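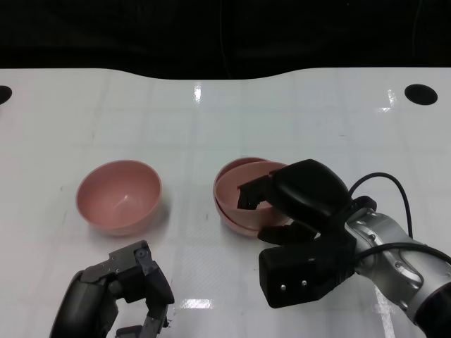 Can a machine do the dishes yet, start to finish, in an ordinary kitchen?
Short answer from this thread: bits of the job, at its own pace, with a person hovering.

stullholm_dad
Asking because my brother-in-law swears we'll all have one by the time his kids move out. I've got a dishwasher from Unetti that can't cope with a spoon lying the wrong way, so colour me sceptical.

Latifa Cherkaoui
It depends what you call a chore. Stacking bowls on a clear table is a chore. So is finding the bowls, one of which is under the couch with porridge set in it like grout. The first I'd believe. For the second I'd want to see the robot's face.

jumlow86
You're all too hard on them. Bowls are a rotten thing to grip. Thin rim, round sides, and once they're nested you have to get a finger in between without dragging the whole pile along. My teenager has two working hands and still chips 3 a year.

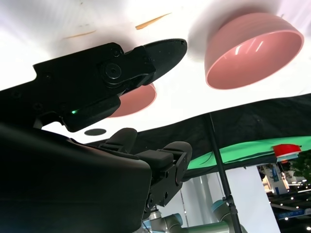 Two pink bowls, two wooden sticks and the gripper.

stullholm_dad
Nice colour, the bowls. Now do a lasagne tray.

Akpan_fitter
Shop floor here, 7 years of it. Our arm moves the same part from the same tray to the same jig all shift and never complains about the radio. Shift the tray a thumb's width and it picks up a big handful of air. We lost most of a morning in September to a tray somebody had put back the wrong way round.

jumlow86
That's an old fixed program though. The newer ones look at what's in front of them.

Akpan_fitter
So does my apprentice – looking was never the problem.

Fouad Cherkaoui
Latifa's husband here, owner of the porridge bowl. I disagree with the lot of you. It doesn't have to be quick. If it takes all night to clear the table while I'm asleep, that's still a cleared table in the morning.

Latifa Cherkaoui
You already take all night to clear the table.

jumlow86
Fouad's right about speed, for what it's worth. Breakages are what I'd ask about, and whether it stops when the cat jumps up.

stullholm_dad
And price. Post 403 in the old vacuum thread had someone paying more for the service plan than the vacuum. I'll stick with the rubber gloves for now and report back if the brother-in-law buys one.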